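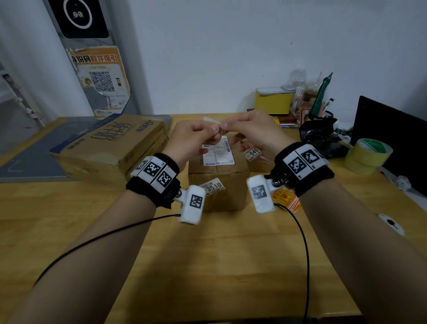

How Does a Computer Learn to Open a Box?

Think about the last time a package came to your house. You found the end of the tape, picked at it with a fingernail, and pulled. Easy! For a robot, that is a really tough job, and the hard part is in its software, the set of instructions that works like its brain.

At Komel, a team led by Marloes Verhoeven is writing software called Evon. Evon learns by studying people's hands.

Step 1: Where are the hands?
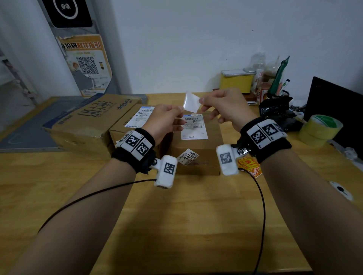
Evon's first job is called perception, a big word for noticing things and working out what they are. A camera only gives the software a giant grid of colored dots, and Evon has to find the hands in there. The black-and-white squares on the wristbands are a huge help! Each square is a pattern that software can spot quickly. By checking how big a square looks and how it tilts, Evon can work out how far away the wrist is and which way it's turned. Fingers bend in so many ways that they need extra practice.

Step 2: What comes next?

Now Evon has to make a plan. A plan is a list of small moves in the right order, like a recipe. "Open the box" is much too big, so Evon chops it up: hold the box still, find the end of the tape, pinch, pull. If the pinch slips, the plan has to change, and fast. 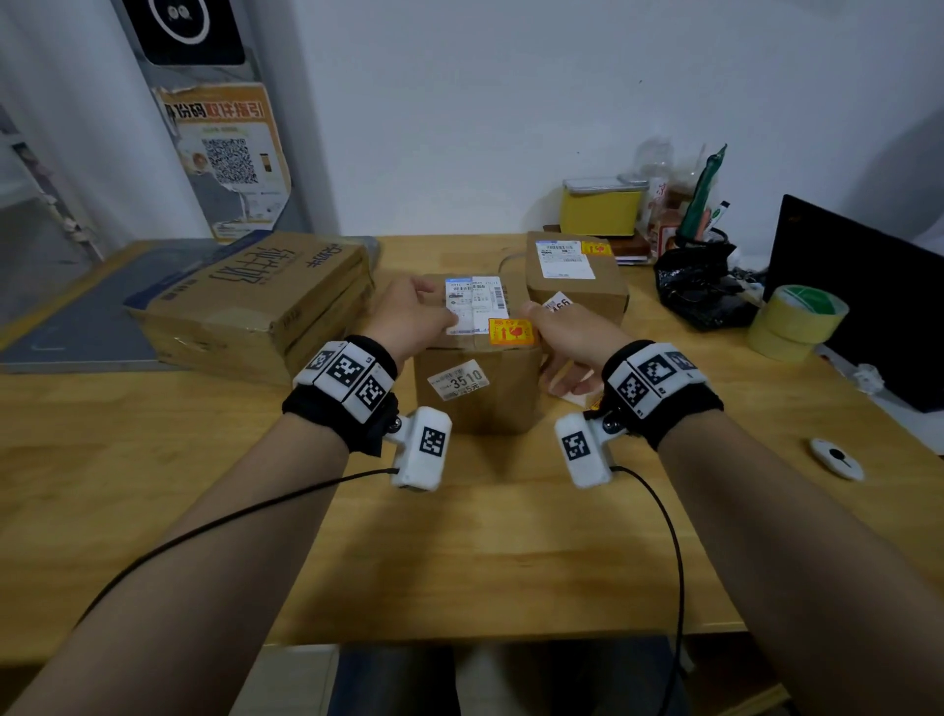 Step 3: Move, check, move again

This part is called control. The software sends a tiny command to the robot's motors, checks what happened, and fixes any mistake. Then it does it again, and again, and again! Try it yourself: close your eyes and touch your nose, then do it with your eyes open. All that checking makes a big difference.

How much practice does it take? Evon has studied 1,880 short recordings so far, and 600 of them are all about tape.

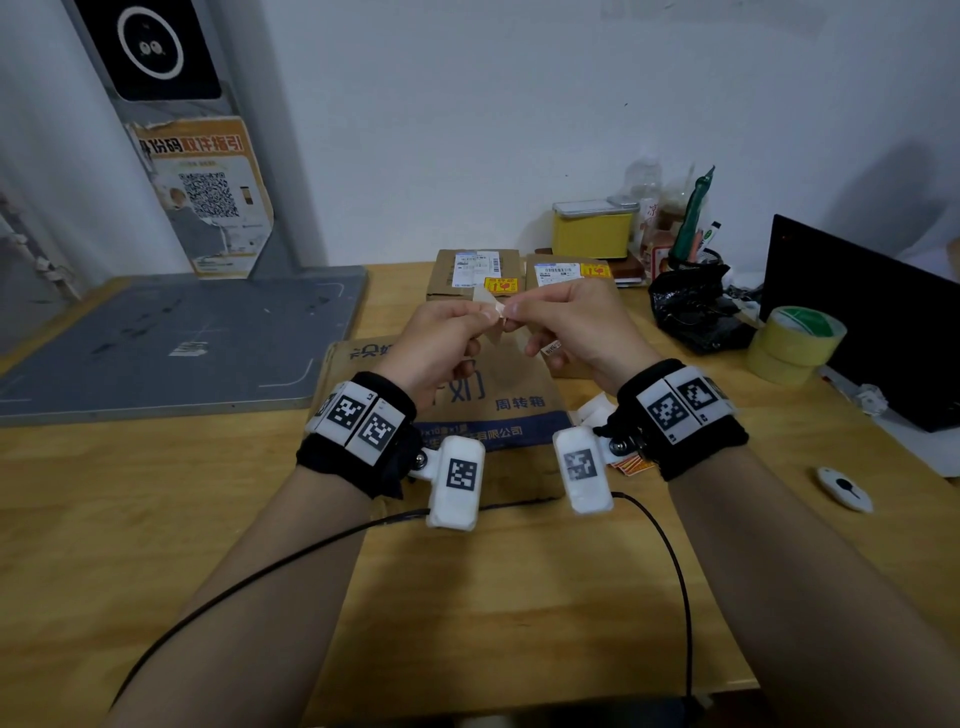 Luuk Smits thinks tape is the best teacher of all, because it bends, sticks and curls up in a new way every time. A program that only memorized one perfect pull would get stuck on the very next box, he says, so he likes to give Evon the messy ones.

Want to try being the programmer? Write down every step for opening a cereal box and ask a friend to do exactly what you wrote, and nothing else. Did you remember to tell them to pick it up?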